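Give me a chair with a story in its legs

I have become a hopeless fan of fixing old furniture, and I would like to talk you into it too. My conversion came in May, when I bought a wobbly kitchen chair in Kragh for less than the price of lunch. One evening and a little glue later I was sitting on it, grinning like a fool.

What gets me is how much you learn about wood! Grain runs one way and wants to split that way. A joint that seems hopeless often just needs cleaning out and a clamp left on overnight.

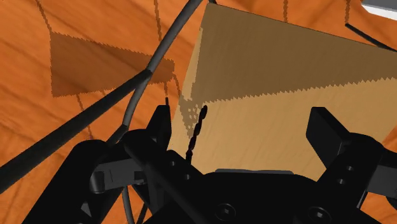 Wood grain in pale tan, with orange behind.

My neighbor Jocelyn Macaraeg has a dresser that her family has kept going for 93 years. Two drawer bottons are new, one runner is half new, and the top still has the ring from somebody's coffee. She would never sand that out, and I love her for it.

Buying new is easier, I know. People are busy, and a good repair shop can be hard to find – ours in Irkar closed, and the next one is 70 miles off. But most chairs don't need a shop. They need a free evening and

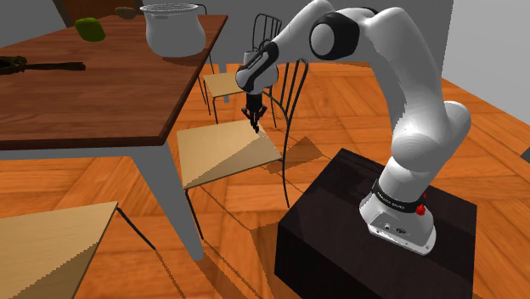 a person willing to get it wrong the first time. My second chair came out crooked. I took it apart and did it again, and the second go was more fun than the first.

So I'd love to see towns lend out clamps the way they lend out books. Schools could give kids a broken stool and a week to sort it out. Think how proud they would be, carrying it home!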